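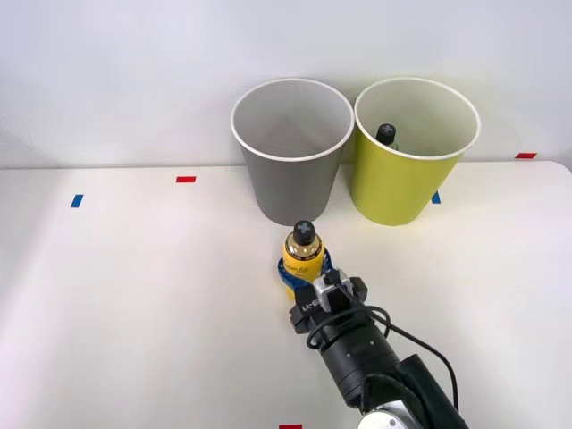 Small bottles, paper cups and tape
Kindstead newsletter, number 41
2019-09-23

In the last newsletter I promised to write something on the small bottles, and then several of you wrote to me before I had started, so I see that the subject is of interest. I answer here to everybody together.

For those who come to Kindstead only for the sewing evenings: we have at the Cladby room a big stock of small bottles. They hold inks, glues, drawing gum, the oil for the machines, and a few things which came from the old shop at Hamel and which we are still identifying. Until March they lived in shoe boxes. A small bottle in a shoe box falls over, rolls under the other ones, and the one you need is always lying on its label. Romain Marty once looked for the white ink during a whole lesson and found it the next week in the box of buttons.

What we do now is very simple. On the sorting table we stand paper cups, two at a time, close together against the wall. The grey cup is for bottles that still need something: a new label, a wipe, a better cap, a decision. The yellow-green cup is for bottles that are ready to go back to the shelf. You take a bottle, you look at it, you do what must be done and you put it in the yellow-green one, standing up, cap at the top. When there are three or four in the cup it is time to carry it to the shelf.

I was asked why paper cups and not nice glass jars. We tried jars. They are heavy, and the narrow ones keep the bottle like a prisoner, you have to turn the jar upside down to get it out. The paper cup is wide at the top, so the fingers can go in without difficulty, and the rolled rim gives it enough strength to be carried with several bottles inside. It is also white or pale on the inside, and on a pale ground you notice immediately a leak. I found two glue bottles with a bad cap in this way in the first week. They had perhaps been leaking for years in their shoe box, which explains the smell.

Please use the coloured cups only for the sorting and the plain ones only for drinking. I know that everybody understands this, but I have seen a grey cup next to the kettle. A cup which has been used for bottles should never be used for tea after, even if it looks perfectly clean.

Now the tape. Some of you have asked what the little pieces of red and blue tape on the white table are for, and one person (I will not say who) removed a few of them to be helpful. Please leave them where they are! They mark places on the table, so that a thing which is moved can be put back in the same spot. When two or three people are working at the same time this saves a lot of "where did you put it". The tape is ordinary coloured tape cut in short strips. If a strip begins to lift at the corner, press it down with the back of a spoon, and if it has collected dust underneath, replace it by a new one of the same colour. Both rolls are in the top drawer on the left.

About the table itself. White is not the most practical colour for people who work with ink, I agree with Agathe Guérin on this point, and she has told me so more than once. But it is a good surface for sorting. With the even light on that side of the room you see each small thing, also the ones without colour, and you see at once if you have left something behind. For the inking itself we go to the old table near the sink, which can receive any kind of accident. On the white table we only sort, label and check, with closed bottles. If you must open a bottle to see what is in it, take it to the sink side and bring it back closed.

How to write the labels

The labels gave us more work than all the rest. At the beginning each person wrote what seemed useful, and so we had "blue", "good blue", "blue (Agathe)" and "do not use", all four on the same sort of bottle. We have agreed on the following:

First line, what it is, in plain words: ink, paper glue, machine oil.
Second line, the colour, if there is one.
Third line, the month when it was opened.

Nothing else. If you want to say that a product is very good or very bad, there is the notebook. Write with the fine black pen, the blue one becomes pale on the shelf after a summer. Put the label straight and not too near the bottom, otherwise you cannot read it when the bottle is standing in a cup or in a tray.

For the bottles with a black cap it helps also to put a small mark on the top of the cap, as we look down at them and see only the caps. I use a silver pencil. A small dot for ink, a line for glue, and nothing for the oil, there are so few. Others prefer a spot of paint, and this works well too if you let it dry before the bottle goes back with its neighbours.

The bottles that we cannot identify

There are still a number of these, mostly from Hamel. Please do not open them to smell them. Put them in the tray on the window side with a piece of paper that says where they were found. Romain has kept the old order lists from the shop, and by comparing the size of the bottle and the shape of the cap he has already given a name to several. What stays unknown at the end of the winter will go to the collection point with the old paint. It must not go in the sink, also not in small quantities.

A word on money, as I was asked. One packet of coloured cups contains 40, and with a little care one cup lasts several weeks. We are still in the first packet. The tape we had already, the labels too. So the whole system has cost less than one good pair of scissors - and a pair of scissors is what we really need now, if somebody has one at home that is not used.

The next sorting afternoon is on the usual day at the usual hour. You do not need to know anything on inks or glues, it is enough to have patience and readable handwriting. Those who have neither can cut the tape. Agathe brings her apple cake if the oven is repaired, if not it will be biscuits.

Two more small requests before I finish. The person who borrowed the box of fine nibs is kindly asked to bring it back, we have only the thick ones for the beginners and they are not happy. And if you have at home empty small bottles with a cap that closes well, we take them with pleasure, washed and with the old label removed. Warm water with a bit of washing-up liquid, one night, and most labels come off by themselves. For the difficult ones use a drop of cooking oil, wait an hour, rub with a cloth and wash again. You can leave them in the basket behind the door at Cladby, or give them to Romain at the Zikatgate market when he has the stall.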